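Zernix Two-Arm Bench Kit
Item 147
For home shops and shared workshops

The Zernix kit is a set of parts for mounting two small arms on one bench. You supply the arms, the grippers and the table. We supply the base plates, cable guides, a table covering, a stop switch and the Jonura control box with its software loaded.

Plan on 10 hours for a first build, longer if your frame needs new holes. The base plates fit standard aluminum framing. Bolt both down before you run any cable, and leave enough slack at each elbow for a full bend. The covering goes on last.

Once both arms are set up, start with the cube routine. It comes with the software and uses plain colored cubes. One arm picks and places while the other holds clear, and then they trade sides.

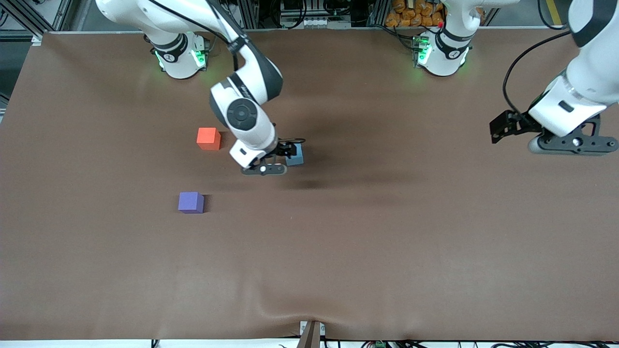 Llinos Gittins wrote in to say that the cube routine ran fine for her on the default speed, but she had to redo the grip setting after changing finger pads. She would like to see that step moved to the front of the manual. It is on page 7 in the current printing and will move to page 2 in the next.

What's in the box
Base plates, pair
Cable guides and ties
Table covering, brown
Jonura control box
Stop switch with lead
Cubes, assorted colors
Printed manual

Price: $600, shipping extra. Spare coverings and finger pads are sold separately.

Orders placed now ship from the Pledton shop in October. For questions on fit, send Kvido Baláž the make of your arms and the bolt pattern of the base.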